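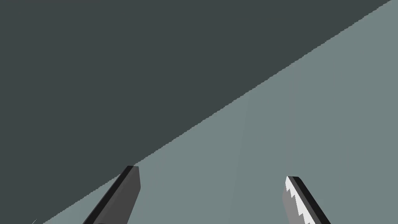 About Avholm

Avholm builds simulated rooms and test runs for companies that make indoor robots. We were set up by Wálter Muñoz and Carter Fehr, who had both spent years waiting for their turn on a shared test rig and wanted a way of getting door and corridor work done before the hardware was free. We are still a small firm and most of our customers deal with one of the two of them directly.

What we sell

Our main product is Mullero, a set of ready-made interiors with working doors, walls, floors and lighting. A customer sends us their robot model and we fit it into the rooms. They can then run it on their own machines or have us run it for them. Views can be taken from the body of the robot or from close behind the gripper, and the same run can be rendered from both.

Doors are what we are asked for most. A door has a handle at a certain height, a swing, a weight and a frame to get past, and customers want to change each of these without rebuilding the room. In Mullero they are plain settings in a text file. A two-armed robot can reach for the lever with one arm and keep the other clear, or the arms can be swapped for a door hung on the other side.

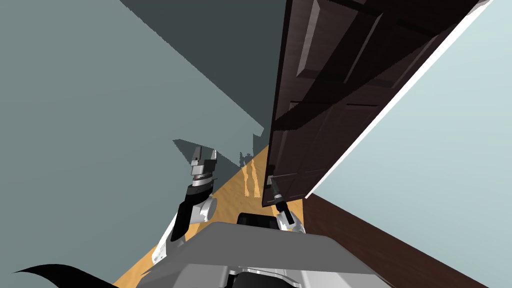 Lumus and Chettiar

Lumus is the lighting add-on. It moves the light sources between runs, so that shadows on the walls fall differently each time. Chettiar is the reporting tool. It keeps the settings for every run next to the result, and a run can be played back from any point.

A standard order is 1,000 runs in 3 rooms. The larger one is 2,000 runs, with Lumus included. Both come with the gripper views as well as the body view – if you only need one, tell us when you order and we will leave the other out of the files.

We do not sell robots or grippers, and we do not certify anything. Customers still need to test on the real machine.

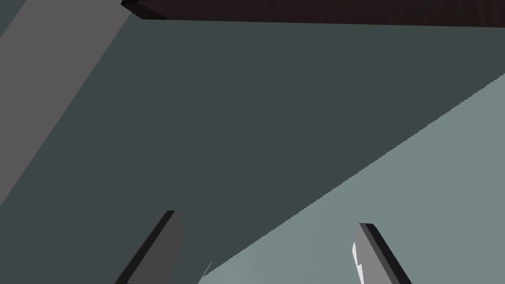 Avholm company information – Page 3

Working with us

Send us your robot model, joint limits and a short note on the task. Wálter looks after the models and Carter handles orders and support. Prices were last changed in February and apply to all orders placed through the website.

Page last updated Jun 26, 2021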